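About Skilis

Skilis is a small evening school for people who want to learn to mend, sew and finish textiles at home. We teach curtains, cushions, quilts, slipcovers and the kind of everyday repair that used to get passed down at the kitchen table and now mostly doesn't. If you have a torn pocket, a duvet that has gone flat at one end or a chair you can't bear to throw out, you are exactly who we had in mind!

We started in the back half of an old plumbing supply shop on Traklow Street. The big Buderus sign stayed up in the hallway for our first 2 winters (we grew fond of it, and it still hangs by the coat hooks), and the classes were held on trestle tables with extension cords running everywhere. Now we have a proper cutting room, a row of machines that all work on the same evening, and a steam iron we are a little too proud of.

Our beginner course runs for six weeks. You learn to thread and oil your machine, read a pattern, sew a straight seam and then a curved one, and put in a zipper without swearing. After that, people go off in all directions. Some stay with clothes. A lot of them fall for upholstery, and we get it - pulling fabric smooth over a padded seat and getting the corner right is one of the best feelings we know.

Pile fabrics get an evening to themselves. Velvet, plush, corduroy and fleece all shift under the presser foot, they shed when you cut them, and they change color depending on which way you stroke them. We love them anyway. Bring a lint roller.

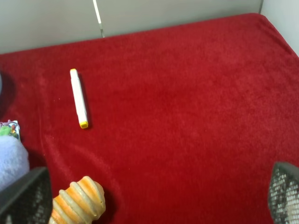
The Skilis Reader, Issue 6, page 3

The Reader is our own little magazine, printed on the school copier and stapled by whoever is around. It has patterns, stain advice, letters from former students and a swap page where you can trade a yard of lining for a jar of buttons. The last one went out to 231 households, and we still get a bit giddy about that. Back issues are in the rack next to the cutting room door, free to take.

We also keep an open table in the Ocampo Library annex through the colder months, from 6 in the evening. You don't have to sign up. Come with your mending, borrow our scissors and thread, and ask whoever is sitting next to you. We've seen a wedding dress hem and a tent fly being worked on side by side, and both went home finished.

Class sizes stay small, so there is sometimes a wait for the beginner course. New dates go up in December, and the upholstery evenings fill first - write to us early if that's the one you want. Machines, needles and chalk are all provided. Fabric for your own project you bring yourself.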